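4. Preparing the Table and Sorting Snack Bags
By Wulan Mangundap
December 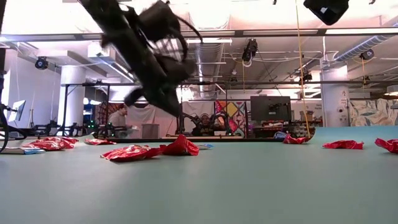 Small snack bags are the hardest items in the Flolanex pantry kit to sort by hand, and this section covers them separately from cans and cartons. A film bag does not hold one shape. It lies flat, folds over its neighbor, or bunches into a peak, and each state calls for a different grip. Red crinkled bags spread over a teal-green tabletop, as shown, give a usable starting layout: most lie flat, one stands bunched and fairly upright near the front, and two overlap in a cluster on the left. Small white and blue items lie near the bags and belong to a separate group (see 4.4).

4.1 Before you start

You will need:

- one Entili sorting tray with dividers
- one Wustell shelf bin, size 11
- a dry lint-free cloth
- the blank labels supplied with the kit
- a soft pencil or fine marker

The table must be level and at least 172 cm long. On a shorter table, work in two batches and clear the first batch fully before laying out the second.

1. Wipe the tabletop with the dry cloth. Do not use spray cleaner. Residue makes film bags stick to the surface and to each other.
2. Place the sorting tray at the end of the table nearest your writing hand.
3. Place the shelf bin on the floor or on a side cart. Do not put it on the table, where it takes up layout space.
4. Set the tray dividers to the wide position. The narrow position is for sachets and sticks only.

NOTE: Dividers supplied with earlier trays have no click stop. Push them down until the top edge is flush with the tray wall.

4.2 Laying out the bags

1. Open the carton along the tape line and lift the bags out in small handfuls.
2. Set the bags down over the full depth of the table, including the back edge. Do not pour from the carton.
3. Leave bags in the position in which they land. Straightening them at this stage doubles the handling and weakens the end seals.
4. Check the edges of the table. Move any bag that hangs over an edge inward by a hand's width.

CAUTION: Do not lean on the table during layout. Pressure on a filled bag can open the back seam without any visible tear.

4.3 Picking and sorting

Work from the front edge to the back. Bags at the back are easier to reach once the front is clear.

1. Separate overlapping bags first. Hold the lower bag flat with one finger and slide the upper bag off sideways. Do not lift it straight up.
2. Pick flat bags by the crimped end, between thumb and two fingers. If the end lies tight against the table, press lightly on the middle of the bag until the end rises.
3. Pick bunched or upright bags around the body. Do not pull on the peak. The film there is already creased and may split.
4. Turn each bag over once and inspect both faces and both end seals.
5. Place sound bags in the tray, printed face up, crimped end toward you.
6. Place any bag with an open seal, a pinhole, or a loose end in the reject compartment.

A heavily wrinkled bag is not a reject. Wrinkling alone has no effect on the seal. If you are unsure, hold the bag close to your ear and squeeze gently - a leaking bag gives a faint hiss and does not spring back.

NOTE: Flattened bags with very little air should be compared with a sound bag of the same size. If the contents feel powdery, reject the bag.

4.4 Packets and flat items

Packets of a different color or size are sorted after the bags.

1. Collect all remaining packets from the table, including any hidden by bags during layout.
2. Reset the dividers to the narrow position.
3. Sort by size, then by color.
4. Stand the packets on edge in the tray. Do not stack them flat, as the lower ones slide out when the tray is tilted.

4.5 Filling the shelf bin

1. Transfer the bags from tray to bin one row at a time, upright, with the crimped ends at the top.
2. Stop when the bin holds 27 bags or when the top row reaches the fill line, whichever comes first.
3. Weigh the filled bin. The total must not exceed 670 g above the empty weight stamped on the base.
4. Write the product and month on a label and fix it to the front face, below the lip.

CAUTION: Do not press the bags down to close the lid. Remove one row and try again.

4.6 Clearing up

1. Empty the reject compartment and record the number of rejects on the Skutard stock card.
2. Shake crumbs from the tray over a waste bin, then wipe the tray with the dry cloth.
3. Return the dividers to the wide position.
4. Flatten the carton and keep the printed end panel until the stock card has been signed.

If more than one bag in a carton has an open seal at the same end, set the whole carton aside and go to section 7, Returns.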